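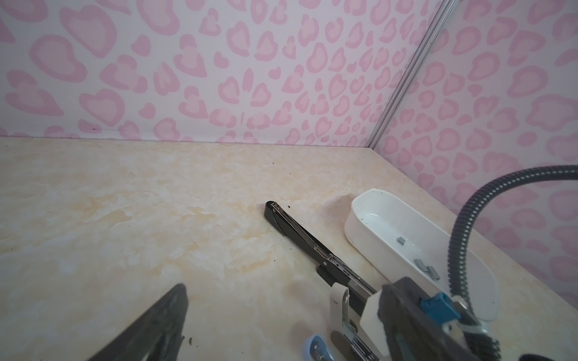 *Attached by Lunance: black stapler, cream tabletop.*

## Members' Forum – Cellar and Service: Corkage and the proposed tasting list

**Lunance**

Members will recall that the draft policy for the July tasting was circulated with the last bulletin. I have been asked to open a thread so that comments may be received in one place before the list goes to the printer.

The draft proposes three changes. First, the wines will be poured in order of residual sugar, with region treated as a secondary consideration. Secondly, each flight will be limited to four wines. Thirdly, members bringing a bottle from their own cellar will pay corkage of $25, irrespective of the value of the bottle.

The tasting concerns Riesling from the Clare and Eden Valleys, with a small number of off-dry wines from Tasmania. Comments on the order of service would be particularly welcome.

**Wudura**

Thank you for circulating the draft. I support the limit of four to a flight. The previous format asked a good deal of the palate, and by the last flight the notes handed in were noticeably shorter than those for the first.

I do not support ordering by residual sugar alone. A young Eden Valley wine with high acid and a few grams of sugar will taste drier than a mature wine with none. If the purpose is to lead the taster from lighter to fuller styles, the sequence should take account of age and acidity as well. Could the technical sheets be made available to whoever settles the order?

**Symonenko**

With respect to the previous member, sugar is the one measure that appears on every technical sheet we hold. Acidity is reported by some producers as total acidity and by others as pH, and a few do not report it at all. An order founded on incomplete figures will be disputed on the evening, as it was when we attempted the same exercise with Chenin Blanc.

I would retain the draft as written and place the two museum releases in a flight of their own.

**Wudura**

I accept the point regarding incomplete figures. A separate flight for the museum releases would meet most of my concern, provided that it is poured before the off-dry wines. Toast and honey characters are easily lost after sweetness.

**Dralta**

My objection is to the corkage. A flat charge of $25 is reasonable for a member who brings an aged bottle of some distinction. It is a considerable discouragement to a newer member who wishes to share something purchased at the cellar door for about the same sum. The stated aim of the members' table was to widen the range of wines on offer, and I cannot see that the charge assists.

I would suggest that corkage be waived for the first bottle and applied thereafter.

**Lunance**

The charge was set with regard to glassware. We hold 287 tasting glasses in serviceable condition, and attendance of up to 88 is permitted under the room booking. Four wines to a flight therefore already exceeds our stock if the room is full, and additional glasses must be hired. Members' bottles add to that requirement.

**Symonenko**

Would it not be simpler to pour three at a time? The glasses could then be provided entirely from stock.

**Lunance**

It would. It would also extend the evening by two flights, and the kitchen has advised that the cheese course cannot be held beyond 9 pm.

**Dralta**

If the cost arises from glass hire, it ought to be recovered through the ticket and shared by all who attend. Members who contribute wine should not be asked to meet it alone. I note also that the draft makes no mention of rinsing between flights, which was our practice for a number of years and was quite satisfactory for dry whites.

**Wudura**

I cannot agree on rinsing. Residual water in the bowl dilutes a small pour appreciably, and there were complaints of chlorine on the last occasion. On the ticket price I have no firm view – a modest increase would probably pass without remark.

**Chantelle Gumede (Moderator)**

I thank members for the courteous tone of the discussion. Having consulted Tumelo Jacobs, who is responsible for service on the evening, I can advise as follows:

- Flights will remain at four wines.
- The museum releases will form a separate flight, to be poured immediately before the off-dry wines.
- Within the remaining flights, the order will follow residual sugar.
- Rinsing between flights will not be reintroduced.

The question of corkage is not settled. Dralta's proposal for a waiver on the first bottle will be considered together with the ticket price, and a revised paragraph will be posted in this thread.

**Symonenko**

I am obliged to the moderator. May I ask whether the printed list will show vintages under screwcap and cork separately? Two of the older wines were released under both closures, and the notes are of limited use without that information.

**Chantelle Gumede (Moderator)**

Closures will be shown in a column beside the vintage. Members holding bottles of either wine under cork are asked to write to me before the list is printed.

**Dralta**

I have one of the two under cork, with the level at mid-neck, and will write this evening. I maintain my position on the corkage.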